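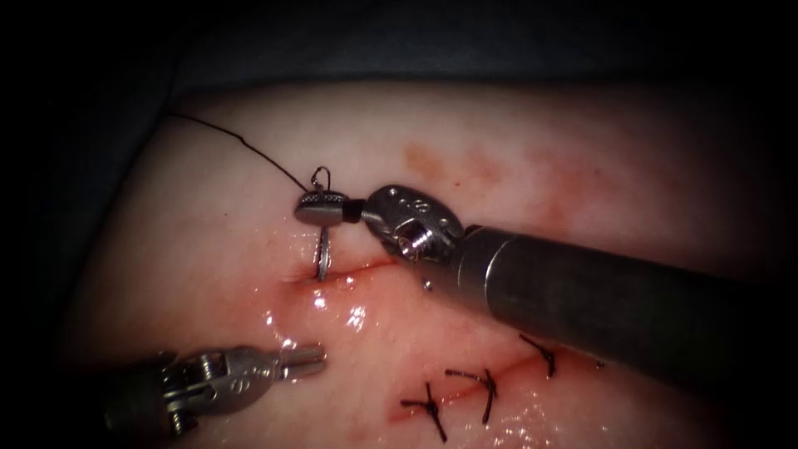

Fatima Oosthuizen asked, before we had our coats off, whether the planner had ever been given a pad it wasn't tuned on. She got a smile and a leaflet.

Home Visits Software Archive Contact
Search this site Go

The open day at Gombridge was mostly a showing of Vutano, their suturing software. It takes the stereo view, finds the cut, proposes entry and exit points for the needle and hands a path to the arms. I have heard this pitch before. What I wanted was the log, and to their credit they put it on a screen: 3943 planned passes, with a column for each one a person had stepped in on. The column was far from empty. Žydrūnas Paju, who ran the session, called these "assists". I'd call them corrections. 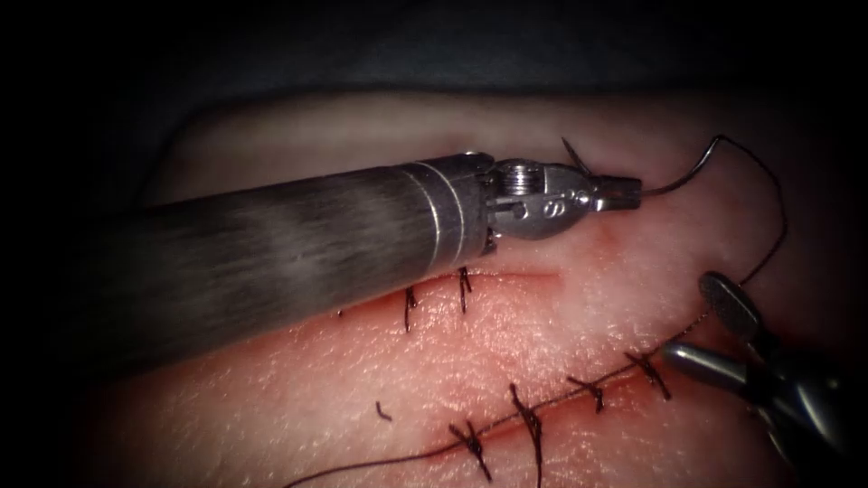
Does the planner know where the thread is? It estimates it, from the last good view, and the estimate goes stale once the thread drops behind an instrument.

That seems to me the weak spot. Needle tracking is fairly convincing, and the stitches along the lower cut sit evenly enough. Slack thread lying across finished knots is a harder thing to plan round, and the display drew it as a confident green line the whole time, with no sign of doubt anywhere on it.
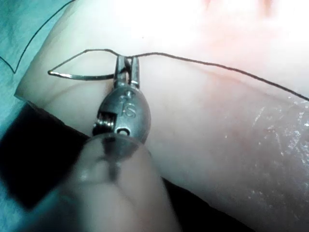
Cameron Tomoana, Software Reviewer
February 6, 2023

The wrist view is meant to help with that. Up close you get the needle and jaws nicely, then glare over the far part of the pad, and I was told the depth estimate is simply thrown away there. Fair enough, but the replanning delay went up to almost 70 milliseconds when it happened, and the slides had left that out. They promise a fix by December. I've asked for the raw logs.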